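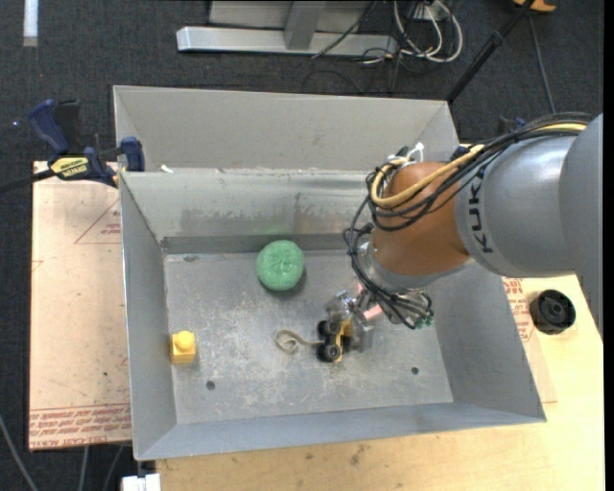
Hi Pravesh,

Progress report on the bin-picking safety work, covering everything up to Fri 4 August. I'll keep it short because you've got the spreadsheet for the money side.

The big news is that the house rules are finally written down! Up till now the cell ran on whatever Murray Pirihi and I remembered to tell people, and we didn't always tell them the same thing. We've got 11 rules on one sheet, in plain words, and the Ellery people have read them and sent back three changes (two fair, one I'm still arguing about).

The one that's made the most difference is the rule on clamping. The bin gets clamped to the table before the arm is powered, and whoever starts the run checks it by hand. Same goes for anything with a string or cord on it, like the toy vehicle. It can stay in the object set, but only at slow speed and with someone at the stop button, as a loop of string near a gripper makes me nervous.

Cables are where we're behind. The hoses and cables around the wrist should be checked at the start of every shift, and I'd love to say that's happening, but the log has gaps. Murray's moving the log sheet next to the pendant so it's harder to walk past. I also want the floor cables covered before we have visitors in.

We've logged 572 picks under the new rules and stopped the arm eight times. I've written up each stop, including the two that were my fault.

Still to do by December: the Tesel site draft, refresher training, and a decision on who signs off rule changes. Could you let me know if that last one should be you?

Cheers

Contact the Moteck project office | © Moteck | Back to top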